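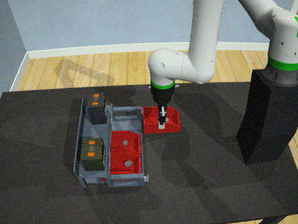 We use cookies to remember your settings and count visits. Accept all / Manage choices

Sorting Cell Readiness Checklist, Simulation and Bench
Site: Hillard shop, small parts area
Filled in by: Hjørdis Hägglund
Date: May 27, 2026
Replaces the February sheet

The question for this round is the same as last time. Can the arm take over picking small parts out of bins and setting them in the fixture, for one shift, with a person nearby but not standing over it? Each item is marked OK, OPEN or FAIL. Comments go under the item. Items marked (sim) were checked in the simulated cell only and have to be repeated on the bench before anyone signs.

Section A. Mounting and reach

A1. Pedestal stands clear of the walking path. OK
Checked on the bench. The tape line on the floor has been redone.

A2. Arm reaches the red tray without passing over the operator side. (sim) OK
Straight down approach over the tray. It's the easiest pick in the cell, so don't read much into the result.

A3. Arm reaches both compartments of the larger red bin inside the gray fixture. (sim) OPEN
Rear compartment fine. In the front one the wrist runs close to the low front rail on some approaches. Preva wants to lower the rail. I would prefer to change the approach angle first and leave the metal alone.

A4. Cables tied back and not rubbing at the elbow. OPEN
The simulation has no cables, so it can't tell us anything here. On the bench the tie at the elbow had slipped again. Retied, look at it next week.

Section B. Gripper

B1. Fingers close evenly. OK

B2. Holds a small block when power is cut. FAIL
Dropped it. This was also a fail in February. Hosoda says the spring return kit fixes it, and we have not received the kit. Until it's fitted, keep hands out from under the gripper at all times, including when the arm is stopped.

B3. Picks up a flat piece lying tilted on the bin floor. (sim) FAIL
There is one flat square piece in the front compartment of the fixture bin. The fingers need an edge to get hold of and they push the piece along the floor more often than they lift it. A person does this with a fingernail and doesn't think about it. For now, flat parts stay a hand job.

B4. Picks up a round knob. (sim) OK
Fine as long as it sits away from the wall of the compartment. Against the wall, not tested.

B5. Finger pads checked for wear. OK
Changed at 2,000 cycles. The manual allows 3,000, but the pads on the left finger were already shiny.

Section C. Guarding and stops

C1. Emergency stop within reach from both sides of the table. OK
Pressed both. Both worked. Reset key is on the hook.

C2. Arm slows when a person steps inside the tape. OPEN
It slows when you walk in. It doesn't always slow when you lean in over the table, and leaning in is what people do when a part is stuck. This has to be closed before any unattended running — no exceptions for short jobs.

C3. No pinch point between wrist and fixture rails. OPEN
Goes with A3. If the approach angle changes, do this one over.

C4. Warning labels readable. OK

Section D. Getting the work done

D1. Cell finishes a full set of picks without help. FAIL
The longest bench run was 45 minutes before somebody had to reach in and free a part. A full shift is a long way off.

D2. Speed compared with a person. Comment only
Slower by a good deal on loose parts. Close to even on blocks that come in the tray the same way each time. The tray has sloped walls and parts tend to end up in the same area, which helps.

D3. Cell recovers by itself after a dropped part. FAIL
It goes back to where the part should be and closes on air. Hiris has a camera check that is meant to catch this. It is on the list for the next software load.

D4. Changeover to another part. OPEN
Took 9 steps the way it is written now. Two can be dropped. Operators should be able to do it without calling me.

D5. Cleaning. OPEN
The arm doesn't wipe out its own bins, sweep up or take away the empties. Someone still does that at the end of the shift, and the time should be counted when we talk about hours saved.

Overall result: NOT READY for running alone. Ready for attended running on blocks in the tray only, at reduced speed, with B2 posted on the cell.

General comment. I was asked whether a machine can do this chore yet. It can do part of it. Lifting a block out of a tray is fine. The flat pieces, the drops and the cleanup are still ours, and those were the parts people were hoping to hand over.

Next check after the spring kit is in. Repeat B2, A3, C2 and C3 first. If C2 fails again, stop there and call me.

H. Hägglund

Recent items
Bench grinder inspection, with comments
Tape lines and walking paths: what changed
Finger pad replacement log
Changeover steps, draft two
Lockout sheet for the small parts area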